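Workshop > Tips > Benchtop arms

Print this page | E-mail this page

Keeping a kitchen arm happy: cables, bolts and fingertips
Shih-chieh Au

I love looking after our little arm at Memitau, and most of it takes a hex key, a soft cloth and a cup of tea. Start at the top. Move each joint slowly by hand with the power off and watch the thick cable the whole way round – it wants a big lazy loop, never a tight bend at the connector.

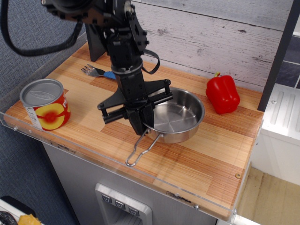 Plenty of slack in the cable, gripper just above the pan.

Next, the bolts. Servo brackets work loose with use, so I go round ours after every 34 hours of running. Snug is enough! A dab of medium threadlocker on the wrist bolts has saved me a lot of grief (thanks, Urmila).
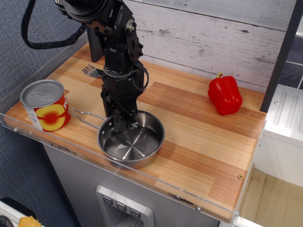
Reaching into the saucepan, pepper off to the right.

Shiny steel is a great test of your height setting. Lower the arm at quarter speed and stop 5 mm short of the metal, then creep down. If you hear a scrape, back off and redo the zero before you do anything else.

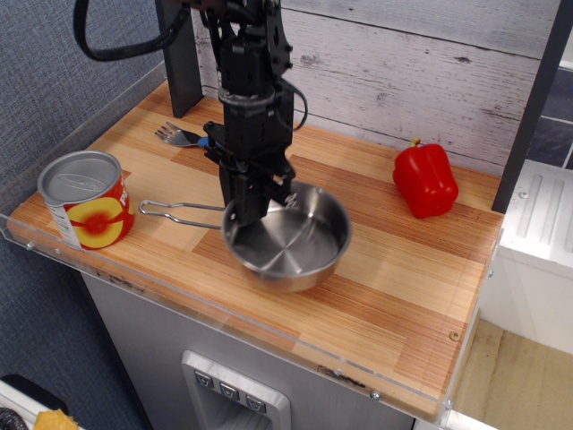
Wipe the fingers with warm water and a drop of dish soap on the cloth, then dry them well. Grease and flour dull the grip in no time – a clean pair feels like a brand new machine!

Related tips
Choosing a threadlocker
Labelling spare servos
Sharpening a paring knife at home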